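Stellport – Centro de soporte
Incidencias / Tienda en línea / Fotos de producto
Estado: resuelta
Prioridad: media
Abierta: lunes, 9:14

Asunto: las fotos de la ficha no cargan después de pasar a Flatgate

Descripción
Desde el cambio de plantilla a Flatgate, las fichas de la categoría Cocina salen sin foto en el móvil. En el ordenador se ven bien. Afecta a 14 artículos, todos de la línea Beaulieu. El resto del catálogo carga con normalidad. Ya he vaciado la caché de la tienda y la del navegador, sin cambios.

Adjuntos
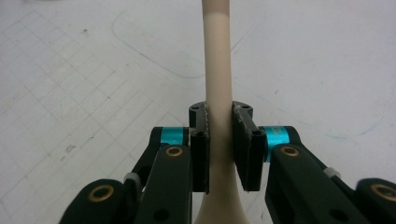 Adjunto 1. Pieza beige, detalle.

Respuesta de soporte, 10:40
Hemos reproducido el fallo en dos teléfonos. La miniatura se pide con una ruta antigua y el servidor devuelve un 404. Pruebe lo siguiente:
Ajustes > Medios > Regenerar miniaturas.
Marque solo la categoría afectada.
Espere a que la barra llegue a 100 antes de cerrar la pestaña.

Respuesta del cliente, 12:05
Hecho. Se han recuperado 11 fichas, quedan 3 sin foto. El registro dice «origen no encontrado» en las tres. He vuelto a subir una a mano y se ve bien en la vista previa, pero al publicar desaparece otra vez. 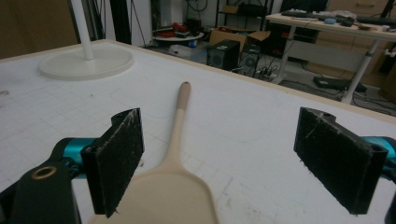
El módulo de envíos Plestano está activo y también escribe en la carpeta de medios – no sé si tiene relación. La versión instalada es la 8.

Respuesta de soporte, 13:30
Sí, tiene relación. Plestano 8 guarda una copia de las rutas para las etiquetas y la restaura cada vez que se publica una ficha. Desactive «Sincronizar medios» en el módulo, guarde y vuelva a publicar las tres fichas. Las etiquetas de envío seguirán saliendo igual.

Respuesta del cliente, 16:20
Desactivado y publicado. Las tres fichas cargan en el móvil y en la tableta. He hecho un pedido de prueba y la etiqueta sale correcta. Por mi parte se puede cerrar.

Nota interna
Añadir el aviso a la guía de migración a Flatgate, en el apartado de módulos. Etiquetas: miniaturas, rutas, Plestano.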